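Crumbs and lint on a felt table top, how do you keep up?

Tulley
18 December 2025 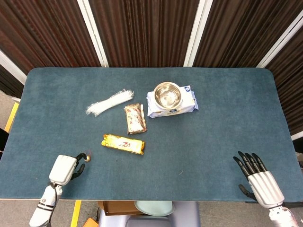

So I put blue-gray felt on our snack table and I love how quiet it is, but it grabs every crumb! Snack bars are the worst (my family lives on them). I've been going at it with wet wipes and I think I'm just pushing the mess deeper. Do I need to pull the felt off and wash it?

Nutsugah

Don't wash it if it's glued down, mine shrank and bubbled at the corners. Sticky lint roller first, then a vacuum with the soft brush, 15 minutes once a week. Wipes are fine for a sticky spot, but dab, don't rub, or it pills. I also make everybody eat over a bowl now, which works on the kids and not on my husband.

Trisorier

get a tray

Nostolitz

Agree on the vacuum. For chocolate I let it harden, then lift it with the edge of an old spoon. Try that before you put any water on it.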